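March, late, kettle on

Another evening gone on the arm. I said I would keep an honest record of this build, so the record says: four hours, one small gain, one new rattle, and a strong wish that I had taken up bread.

The bathroom job was never my idea. The others at the Laldale workshop voted for it over the winter, after somebody pointed out that every home robot film shows a machine folding a shirt and none shows one wiping a basin. Fair point, though I suspect there's a reason for the lack of basin films. Still, I have the only house where nobody minds the mess, so the work has moved here and the landing is full of cable drums.

Where we stand. The base rolls. The lift goes up and comes down, and at the top it still shudders, which I have been told three times is "normal settling". I have a wardrobe that has been settling since I bought it and I don't trust that either. The Jirneck board that runs the lift was replaced last week with the same board in a newer box. It cost us 245 pounds out of the pot and shudders at the same height. I wrote that on the lid in marker pen so we don't buy a third.

The wrist is better. I redid the cable run so it goes round the joint with a proper loop in it and no longer pulls tight when the hand turns. That took most of the afternoon. The old run had been taped, and the tape had crept, and I spent a good while picking glue off with a thumbnail. Whoever did the taping was me, in January.

Hand calibration next. Open, close, open, close, 20 times, write down the numbers. The two fingers should come to the same gap each time. They do, near enough, when the hand points straight ahead. Tip it down and one side lags by a hair. I don't know if that is the hand or our numbers, and the manual we have is thin on the subject. The group's view is that a hair doesn't matter for a sponge. Maybe so. But the same group said a hair didn't matter for the lift rail, and I have the dent in the skirting board.

I also had the argument about height again. The plan says the robot should come up to the sink, look over the rim, and work out where the basin ends and the wall begins. White basin, pale grey wall, cloudy pattern all over the wall. I can barely tell where it ends myself before breakfast. The Qureshi software (free, and worth every penny) draws a line round what it thinks is the sink. On the workbench, with a washing-up bowl on a dark towel, it was very good. Everyone clapped. I asked how many bathrooms have a dark towel glued to the wall and got no reply.

So tonight was the first proper go at the real thing, slow speed, my thumb on the stop button the whole time. I had four things to get through and I'm putting them down in the order I did them.

1. Drive in from the landing. The threshold strip is the trouble. On the first try the front wheels stopped dead against it and the back ones kept pushing, and the whole mast leaned in a way I did not enjoy. I put down the offcut of ramp from the shed and it went over. We can't go on calling it a self-driving base if it needs me to lay a ramp like a butler. Needs a real fix.

2. Raise the wrist to the sink and hold still, fingers open, so I could check what the hand camera gets. It gets a good deal of its own hand. The black housing with GALBOT across it takes up the bottom middle, and the left pad comes up over the rim of the basin, right where I'd want a clean view of the edge. The tap is right over at the side and the mirror cabinet is only half in.
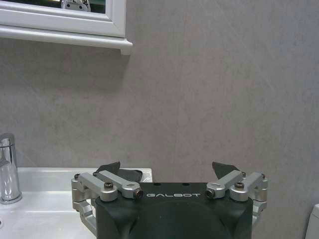

3. Run the outline program on that view. First pass: it drew the basin, then carried on up the wall as if the sink went to the ceiling. Second pass, with the big light off and only the little one on, it found the rim but included a finger as part of the sink. Third pass it found nothing at all and reported this with 18 per cent confidence, and I would love to know what it thought it was 18 per cent sure of. I saved the lot. The others will want to say it was the bulb.

4. Move the sponge along the rim. Not done. I wasn't going to let it sweep sideways towards a tap on the strength of item 3, and I've no wish to explain a flooded ceiling to the insurers.

Things I would change, for when we meet. Move the starting point to the right and further back, so the whole tap is in view and the left finger isn't sitting across the edge. Mask out the hand in the software, as it is always in the same place and there is no call for the program to keep discovering it. Teach it about mirrors before it sees something in one and goes after it. And put a soft bumper on the base, whatever the Fudville people say about it spoiling the look.

The count on the lift is now 226 cycles. I'll run it again tomorrow with the weight off and listen for the shudder with my ear against the mast.

Wiped the basin myself before bed. Took under a minute, with a cloth.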